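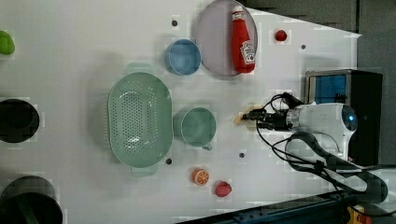
Kadstead Shared Workshop Completes Tabletop Robot Arm Build

KADSTEAD - August 7, 2021

1 min read

The Otska bench project, a member-built robot arm station at the Kadstead shared workshop, has entered regular evening use. Assembly began in March and took 19 weeks.

The station pairs a purchased arm with a gripper controller designed and soldered on site. Members drilled the tabletop for fixtures, wrote the motion software and set up the practice tasks, which use kitchenware and toy food. A typical task is to pick up a toy strawberry and place it in a bowl. Light, rounded items are harder to grip than mugs and bottles, and grip force is now set separately for each object.

The controller board, named Wulden, measures finger position 195 times per second and stops the gripper if the motor current passes a set limit. In the last round of bench tests it ran 129 pick cycles with 8 dropped objects. Most drops came from the plate, where the fingers closed too high.

Parts for the controller were supplied at cost by Chu, a local electronics shop. Board files, the parts list and the test log are available at the workshop front desk. The next revision moves the cable exit away from the wrist - the present routing limits rotation - and adds a second stop switch.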